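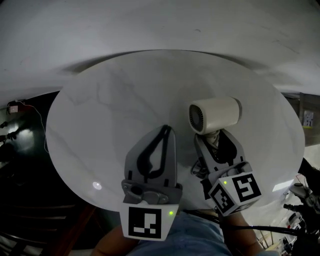 Home Bathroom Hair Travel Sale Help

Virunico Compact Hair Dryer

Sold by Furtado Home & Bath. Ships from Bridbridge.

We held off on stocking this one for a good while. The box promises "salon results anywhere," and we have yet to meet a small dryer that dries thick hair as fast as a big one. A small body leaves less room for a fan, and a smaller fan moves less air. The Virunico doesn't get around that. It is still the small dryer we would pick for a guest bathroom or a gym bag, and we'd like you to know what you're paying for before you order.

What the box says, and what we think

"Ionic care." Almost every dryer on the shelf says this now. We tried it on three heads of hair in the office, with the ion switch on and off, and couldn't tell which was which. If ions are the reason you're shopping, we wouldn't spend extra for them here or anywhere else.

"Whisper quiet." No. It's a little lower in pitch than the model it replaced, so it's less annoying through a bedroom wall, but you won't be holding a phone call over it.

"Dries in minutes." Well, yes, some number of minutes. Short or fine hair goes quickly. If yours is long and holds water, towel it well first and expect to be standing there a while. People with very thick hair should buy a full-size dryer and stop reading here.

"Travel ready." It's small enough. It is also a single-voltage dryer made for US outlets, and a plug adapter won't change that. Plug it in overseas with only an adapter and you will likely ruin it, and the warranty won't help you. Use the one in the hotel.

About the ratings

The maker's own store shows 2,481 ratings, nearly all of them glowing. We went through them in May and found 286 with any writing beyond a word or two. A good many of those talk about how fast the package came. The useful ones agree on a couple of points: the low setting is gentle enough for kids, and the buttons are easy to bump with your thumb while you're working on the back of your head. We found the same thing with the buttons.

Specs

Heat settings: low, high, cool
Speeds: tied to the heat setting, no separate control
Cord reach: 5 feet
Voltage: 120 V only
Plug: standard US with safety cutoff
In the box: dryer, narrow nozzle, paper guide
Not in the box: diffuser, bag, wall hook

The cord is the spec we'd look at twice. Measure from your outlet to wherever you stand. In an older bathroom with the outlet behind the door, you may come up short, and we don't recommend running a hair dryer on an extension cord.

The cool button has to be held down the whole time. Some people don't mind. We do.

Cleaning

Unplug it, let it cool, and brush the lint off the intake with a dry toothbrush. Do it once a month if you use the dryer every day, more often if you have a cat. Most of the "it died on me" returns we see on any brand come back with the intake packed with fuzz. When air can't get in, the heater shuts itself off, and people take that for a dead motor. Don't rinse any part of it. Don't store it with the cord wound tight around the handle, whatever the drawing on the guide suggests.

Warranty and returns

The warranty is two years and covers the motor and heater. It doesn't cover the cord, and on a hair dryer the cord is very often what goes first. We asked about that and got a polite answer that didn't say much. So we cover the cord ourselves for the first year if you bought it from us. Keep your order number.

Unused dryers can come back for a full refund. Used ones we'll exchange only if something is wrong with them.

Should you pay more for the Trurden?

The Trurden Mini costs a fair bit more and comes with a diffuser and a longer cord. In our trial it dried no faster. If you have curls, the diffuser may be worth it. Otherwise put the difference toward a decent brush.

Page last checked December 5, 2025.

Related items
Trurden Mini Hair Dryer with Diffuser
Trurden Full-Size Dryer
Virunico Replacement Nozzle
Furtado Paddle Brush
Over-the-Door Dryer Holder
Microfiber Hair Towel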